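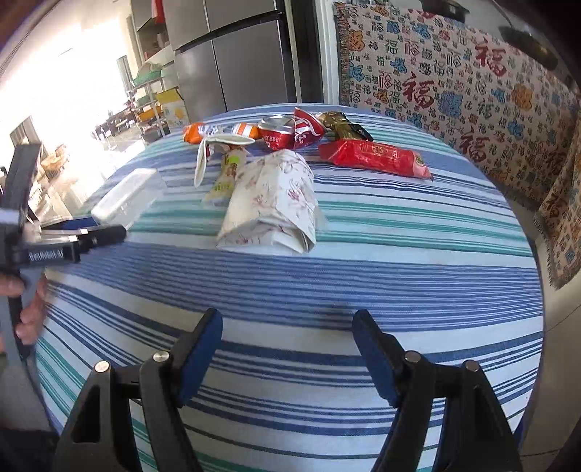 Okay, a little thread for my fellow table-clearers, because I've been putting this off since lunch.

Snacks at the round table always seem like such a nice idea, and then everyone wanders away and there are the wrappers! I start with cans. They go straight in the recycling, crushed or not, before I'm tempted to stack things on top of them.

Then the chip bags and foil packets. I look inside every one first – Tomoyo once threw out half a bag of my favorites and I still bring it up.

The clear box with the lid stays. I will keep a good lidded box forever (Hazel says I have 30 of them, and she may be right, but crackers go soft so fast at my place).

Flowered napkins I'm silly about. If it's clean, it gets folded again and goes back in the drawer.

Cloth comes last. The blue and teal stripes are so cheerful that I leave it on all year, so I shake it off the back step and give it a proper wash when June comes around.

Anyway, kettle's on. Haruna, your cookie tin is by my door, come get it whenever you like!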